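Red luggage tag loops keep snapping, what can I use instead?
Posted by Noemi Villa

I travel for work and check a bag on most trips. The plastic loop on my tag has snapped 4 times now, always at the thin part where it goes around the handle. The last set was 18 dollars and didn't make it past September. Is there a tag that holds up, or a better way to attach the ones I have?

Parveen Uddin
Skip the plastic loop and use a short steel cable with a screw closure. Hardware stores sell them near the key rings. Put it through the side handle, not the top one - the top handle gets grabbed and dragged the most.
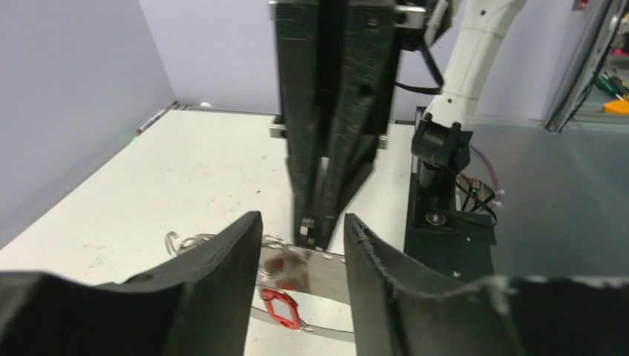 Keep the cable short too. A tag that hangs down a few inches gets caught in the belts. Also put a card with your name and phone number inside the bag, in case the outside one goes missing anyway.

Renby1827
I just tie mine on with a shoelace. Double knot. Ugly but it's still there.

Kozma
Leather ones are OK but the buckle holes stretch. Check it before every trip.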